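**Tamsin Tomoana sorts the textiles at Tefera**

2019-05-14

When I come to Tefera in the morning, Tamsin Tomoana is already on her knees on the floor, with one hand inside a bag. She does not stand up to greet me. "Sit, if you want," she says. "The floor is clean. I washed it myself."

Tefera lends fabrics to schools, small theaters and families who have a party to prepare. Tomoana has worked with the collection for 11 years. The register is at number 703 now, and she says that she knows most of the pieces by touch. I tested this a little with a tablecloth from the back of the shelf. She closed her eyes, rubbed the corner and told me the name of the school that borrowed it last.

Before, the collection was kept in cardboard boxes in a cellar on Sokau Street. In August there was a lot of rain and the lower boxes became soft. "We lost curtains, we lost a very good felt," she says. "Carleen cried, and I was only angry. After that I said, no more cardboard." Carleen Hinds, who keeps the register, remembers it the other way. According to her it was Tomoana who cried.

From that time they use clear plastic bags. I asked if cotton does not suffer in plastic, as I have read this in several places.

"It suffers if you put it away damp," Tomoana answers. "Or if you forget it for years. Our things go out and come back, they don't sleep for long. For old silk I would never do it. We don't have old silk."

Her way of working goes by color, and it took her a long time to convince the others. Hinds wanted to sort by size, because borrowers usually ask for a size. They tried it for one season. "People say a size, but they don't know it," says Tomoana. "They say two meters and they need three. But when somebody wants red, they want red." On the day of my visit it was the turn of the pinks and reds, and she planned to continue with the greens after lunch.

The laundry basket has its own rule. What is in the basket is not decided yet. It can be a piece with a stain, or with a seam that must be looked at, or one which belongs to two colors at the same time. Patterned fabric makes the most trouble. "Pink with red, is it pink or is it red?" She and Hinds can discuss such a question for a whole coffee break — I was present for one of these discussions, and it did not finish.

I wanted to know why she works on the floor when there are good tables in the building. She has tried the tables. A bag that is filled too high slides down from them, and she wants to press the air out with her whole arm. "On the floor I can use my weight," she says. "My knees don't agree, so I have a cushion from Plestard. It was the best thing I bought last year."

Folding she learned from her aunt, who worked in a hotel laundry and was strict. Long pieces are folded in three and then in half, never with the good side outside. Tomoana does not iron before storing. She irons on the day when the piece goes out, and only if the borrower asks.

Next month the register will move from paper to a program called Pidex. Hinds is looking forward to it. Tomoana is more careful, and she will keep her own notebook also. "If the computer says red and I say pink," she tells me, "we will look in the bag."

Then she asks me to pass her the tape, and we continue to talk about her aunt. 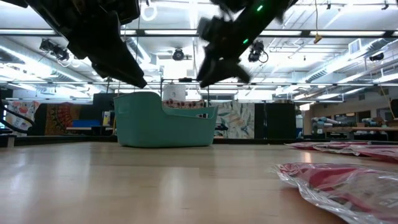

*The reds and pinks in their clear bags on the floor at Tefera, with the laundry basket beside them.*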